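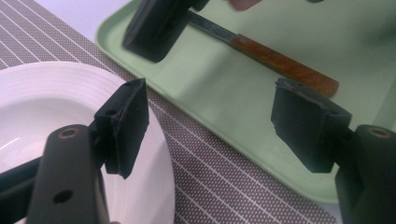 Rules we keep for hand-held grippers and kitchen tools

25 April 2018

I've had a few emails asking for the list of house rules we use when we record hand work with grippers. I keep promising to send it and then not sending it, so I'm putting it here with my notes. We are a small shop. The rules came out of a year of kitchen jobs, mostly setting out and clearing things like plates, trays, knives and boards. If you do warehouse picking or lab work, some of this won't fit.

A bit of background first. When we began, every operator had a private way of holding the tool, laying out the table and deciding when a take was over. The recordings looked fine one at a time. Put together, they were hard to use. On the Tastatora job we handed over 220 takes and the client sent 63 of them back. Most of the returns had nothing to do with dropped objects. The start position was wrong, or the fingers were already half closed when the recording began, or the pads had been changed in the middle of a set and it wasn't written down.

So we wrote rules. The first version was nine pages long and people didn't read it. The current version fits on one sheet that hangs by the table. I'll go through it in the order it's printed.

Before anything is placed on the table

Check the pads. Run a thumb along the edges and over the faces. A bit of roughness at an edge is allowed. A pad that has started to peel on its gripping face is not, and gets changed before the session. Pads are changed in pairs, always, even when only one looks bad. Two pads of different age grip differently and you will see it on anything smooth.

Check the screws. Snug is enough. We had a spell where people tightened them hard every morning and we ended up replacing arms that had nothing wrong with them except a stripped hole.

Open and close the gripper fully three times, slowly. Listen and feel. If it sticks at the same point twice, it goes in the repair box with a note. Don't put it back on the rack to see if it works better tomorrow. I did this myself more than once and I know how it goes.

If you work with two grippers, check both. It sounds too plain to print, but the left one gets skipped.

Laying out the table

Use a placemat or a cloth with some pattern or grain to it when the table top is plain and pale. It gives the tracking something to hold on to. Very shiny tops are a problem under strong light, and so are glossy trays and plates. We move the lamp before we move the objects.

Light-colored trays wash out easily. If the inside of the tray is turning white in the test shot, lower the lamp or bring down the exposure. A blade or a fork still shows up well enough on a bright tray, but the tray's own edges get lost, and the edges are often what matters. This one is printed on the sheet as a "should". I'd like it to be a "must" but we don't always control the room.

Leave a hand's width between containers where you can. Fingers need room to come down beside a rim. If the task is meant to be crowded, write "crowded" in the log so the person sorting the takes later knows it was on purpose.

Don't tidy between takes beyond what the task says. Operators are neat people, at least ours are, and they line things up without noticing. After an hour every knife is lying at the same angle. We ask for the object to be put back within the marked area at any angle, and we check that by looking at the start pictures side by side at the end of the day.

Knives and other sharp things

This is the part people write to me about most, so it's longer.

Real knives are allowed in our shop. I know some places use only dull training knives. We did that for a while. The weight was off and the handles were all the same molded plastic, and the clients wanted wood handles, steel handles, old ones, new ones. So we use real ones under these rules.

1. A knife gets a resting place, and it is the same place for the whole session. We use a tray with a raised rim. The rim keeps a nudged knife from sliding off the table toward somebody's leg.

2. Grip by the handle only. If the first grip lands on the blade, open, back off and try again. Don't drag the knife around by its blade to get a better angle. The failed try stays in the recording. It's useful and it's not a mark against the operator.

3. The free hand stays behind the line of the pads whenever a knife is in the grip. With two grippers both hands are busy, which helps, but the rule is the same. Hands stay on the grips of the tools and don't reach in.

4. If a knife falls, let it fall. Both hands go back. Nobody tries to catch it, with a gripper or without. Then stop the take.

5. No handing over a knife from one gripper to the other in the air. Put it down, let go, pick it up with the other one. We had one client ask for an exception and we said no.

6. Closed shoes. Long hair tied. No loose sleeves past the wrist.

7. Knives are counted out of the drawer and counted back in. The count is written on the session sheet and signed by whoever closes up.

A word on rule 2. The pads on our tools are flat, and most knife handles are not. A handle with a rounded belly will roll between flat pads if you take it too far toward the end. What works for us is taking it close to where the blade starts, with the pads square to the sides of the handle. Going in at a slant feels quicker and gives you a knife that swings. New people take a session or so to get used to this.

Worn knives need a look too. A loose rivet on a wood handle is a reason to take the knife out of use. Dark staining on the blade isn't, as far as the safety rules go, though some clients ask for clean blades and then we follow the job order.

During the take

Start with the fingers open and still. Hold for a slow count of two. Then go.

Move at the speed you would use if somebody was asleep in the next room. That line has been on the sheet since the first version and it's the only one everybody remembers. We tried giving a number for speed and it was no use, people can't feel a number.

One task per take. If you finish early, hold still until you stop the recording. Don't start putting things back. We lost a good part of a set at the Valtonen site that way. The takes ran on into the reset, and someone had to go through and cut each of them by hand.

Don't talk through the take. If something is wrong, say "stop" and nothing else.

With two grippers, decide before you start which one goes first and keep the other one out of the way until it's needed. It will still end up over the work sometimes. That's fine as long as it isn't covering the part you're about to grip.

A bad take gets logged as bad, with a reason in a few words. "Slipped." "Wrong start." "Touched plate." It never gets deleted at the table. Whoever reviews it later decides.

Breaks

Twenty minutes on, ten off for anything with a knife. Half an hour on for everything else. Holding a gripper isn't heavy work but the same few muscles do all of it, and the grip gets sloppy before the person feels tired. I've gone back and forth on this one. Some operators find the breaks too many and would like to go home earlier instead. I've left it as it is.

Cleaning up

Wipe the pads with a damp cloth and let them dry open. No kitchen spray – it leaves a film, and you'll chase that film for days wondering why glasses keep slipping. Plates and trays get washed at the end of the day whether there was food on them or not.

Tools are put back on the rack with the fingers open.

What we dropped

Some rules came off the sheet and I don't miss them. We used to require gloves under the grips. They made people clumsy. We used to require that each object be photographed from four sides before use, and I can't recall anyone ever opening those photographs. We also had a rule against mixing plates and cutlery in one layout, left over from an early job, and it made every table look like a shop display.

What changed in the results

The last job we finished under the current sheet was for Darkance, much the same size as the Tastatora one. We did 84 sessions and had three sent back, all for lighting. I wouldn't put that down to the rules alone, since we also had better lamps and people who had been doing it longer. But the wrong starts are gone, and those were the bulk of the trouble before.

About formal standards, as this was in two of the emails. There are published standards for industrial robots and for machines that share space with people, and you should read the ones that apply to you. I haven't found one that covers a person holding a gripper in each hand at a kitchen table. We treat the tool as a hand tool, and the knives the way a kitchen would. Our insurer was content with that once we showed the knife count and the shoe rule in writing. Yours may want something else, so ask.

The sheet will be looked at again in July, when the Grukell work starts. That job has glass in it, and I already know the part about letting things fall will need another line about sweeping up. If you use a rule for glass that has worked for you, send it over. The address is on the contact page and I do read it, only slowly.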